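Ostdale Pet Supply Help Desk
Ticket: litter clumps falling apart in the scoop
Status: Open
Category: Litter and boxes

Hi again! So I switched to the Jurnia clumping litter in August (the 20 lb bag) and the clumps keep crumbling before I can get them out. I've tried going in slow, I've tried coming in from the side, and I still end up with little bits dropping back into the box.
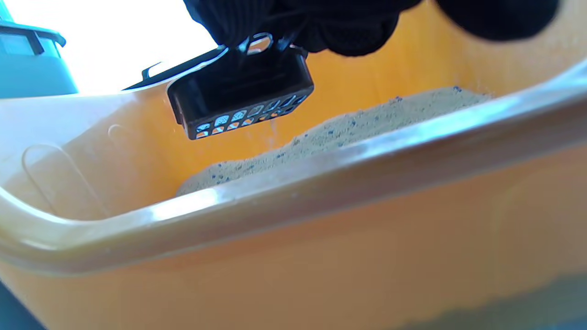 My old litter was Vastano and I never had this, same box and same scoop, so I don't think it's my technique, ha. I did what your first reply said and left everything alone for 3 hours before scooping. A bit better? The clumps near the wall held up but the ones in the middle still went to crumbs.

I also tried pouring it deeper, and that made the cat kick it all over the floor, so I went back to my usual amount.

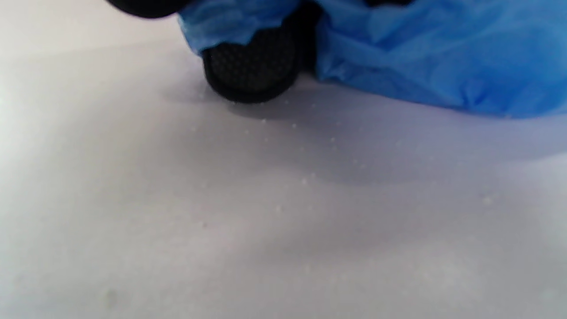 Update, 9 p.m.: scooped again and got two good solid ones and then a mushy one that stuck to the bottom. Could it be the bag? It sat open in the garage for a while and it's been super humid. If you think that's it I'll grab a fresh one and try again before I ask for a refund. Can I mix it with the leftover Vastano in the meantime?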